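Liliana Pace keeps the good coffee in a cookie tin

I got to Vilberg at nine in the morning with wet shoes and a list of questions I mostly didn't use. Liliana Pace has been dyeing wool at home for years (she sells it under the name Gunedden), and she had the coffee going before I'd sat down.

"I started with onion skins," she told me. "Everybody does. My sister Agata hated the smell!" 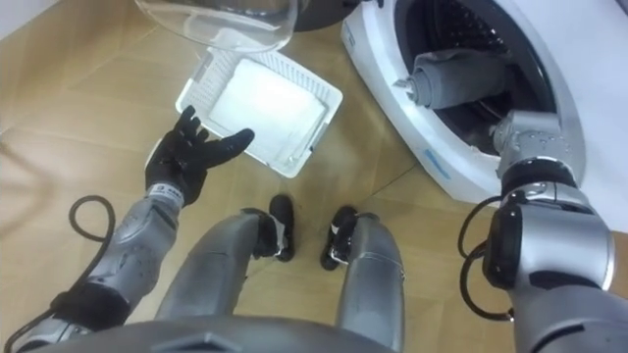
Color, she says, begins with where you look at it. She used to judge every skein under the kitchen bulb and then cry over it the next day by the window. Now she lays each one down on the floor, on those tan tiles with the wood grain, and walks away for an hour. "Tan is kind to yellow and cruel to pink," she said, and showed me a pink that I thought was lovely and she plainly didn't.

Her madder comes from Dario Gatti, who grows it outside Ruggiero and sent her 39 bundles last April. She weighs it, soaks it overnight, and never lets the pot boil, or the red goes brown and sulky.
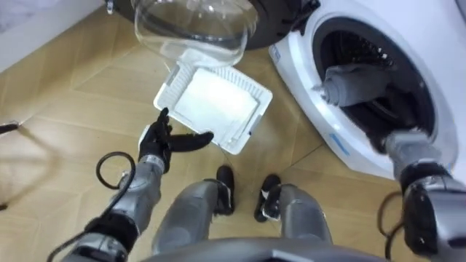

So how does she keep wool from felting? She changes the temperature slowly, uses very little soap, and never wrings it.

"People treat it like a dishrag," she said. "Wool remembers!" She lost a whole blanket's worth that way once, 346 grams of merino, and still has the lump. It's a doorstop now.

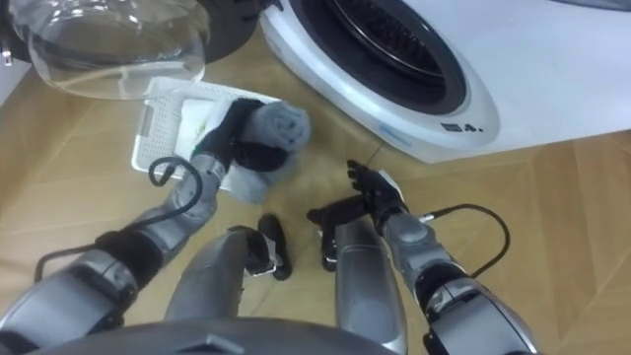

Selling it, which she likes less

She does one market a year, at Rukberg, and the rest goes by mail. Last time she took 76 skeins and came home with a handful of greens. Green is hard to sell, apparently, though I bought two before I left (I don't even knit).

"A man asked me if it would fade," she said. "I told him of course it'll fade, so will you."
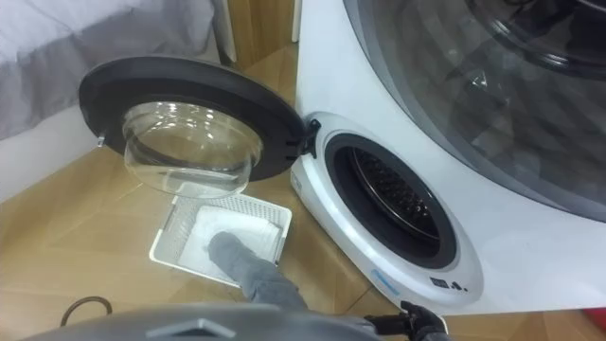
He bought three. She still writes him a card when there's a new blue, and there is one coming, from woad she grew herself behind the shed. I asked to see it and she said no, come back when it's dry, and poured me another cup.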